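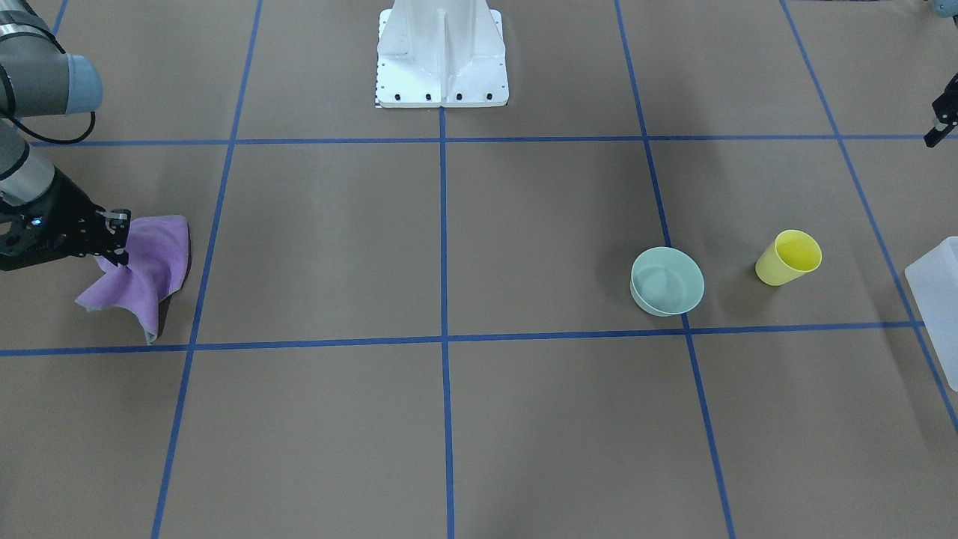 Brown paper and blue tape as a floor grid: who else does this?

Page 1 of 1

larnomis
Joined: 2014
Posts: 1003

Okay, I am completely sold on covering a work floor with a big sheet of brown paper and running blue tape across it in a grid. Lines going across, lines going front to back, and you get these big cells you can lay cloth out in. I started doing it for cutting and folding in June and I can't believe I spent years squinting at bare floorboards! The purple cloth in the photo is such a nice match for it too, the color really pops on that dull brown.

Does anybody else work this way? And what tape do you like? I'm on my second roll.

bridholm_quilts
Posts: 61

YES. Paper floor person checking in. I do mine in the spare room and pull it all up when family visits. The best part for me is shaking a piece out, dropping it down and seeing right away that one corner is drifting off the line.

I use plain painter's tape. It comes off paper fine if you go slow and pull it back low over itself (pull straight up and you'll take a strip of paper with it, ask me how I know).

biten
Posts: 3

Going to be the grump. Paper slides, paper tears, and the first time you kneel on it you get a crease that shows through anything thin. A cutting mat has lines printed on it already and they're straight. One of the tape lines in that photo is lower on the left than on the right.

larnomis

Fair on the creases! I do get those. I tape the outside edges down first, all the way along, and that stopped most of the sliding. As for the lines, I don't need perfect. I need something to line a hem up against while I'm folding, and a mat big enough for a whole tablecloth would cost more than my sewing machine did.

liem
Posts: 61

I'm somewhere between you two. For cutting I want a mat, no question. For folding and laying out, paper wins because it's huge and you can write on it. I put the sizes right in the cells with a marker: napkins, hand towels, pillowcases. Then I fold to the note and don't have to think.

Larnomis, do you measure your lines or eyeball them?

larnomis

Center line first, measured from both walls, then I work outward. After that I get lazy and use a yardstick as the spacer. Love the marker idea, I'm stealing it tonight.

bridholm_quilts

Try snapping a chalk line before you tape! So quick, and the chalk shows up nicely on brown. White chalk though, the red gets into everything.

biten

Chalk on cloth. No thank you.

bridholm_quilts

It's UNDER the tape, Biten. :)

biten

Some of it is. All right, I'll try the paper for folding, since I have a roll left over from painting the hall. Still cutting on my mat.

liem

Shiny side down if yours has one. Fabric skates around on the shiny side.

larnomis
25 Feb 2025

Update from my end: marker notes are in and I'm so happy with them. I did the whole linen closet in one go. I also switched to narrower tape for the inside lines and kept the wide stuff for the border, and it's much easier to see where the fold should land. Biten, did you ever roll yours out?

biten

Rolled out, taped down, kneeled on. It creased. I have to say the sheets came out square, though, even the fitted one, more or less. What width is the narrow tape?

larnomis

Half inch! Get two rolls.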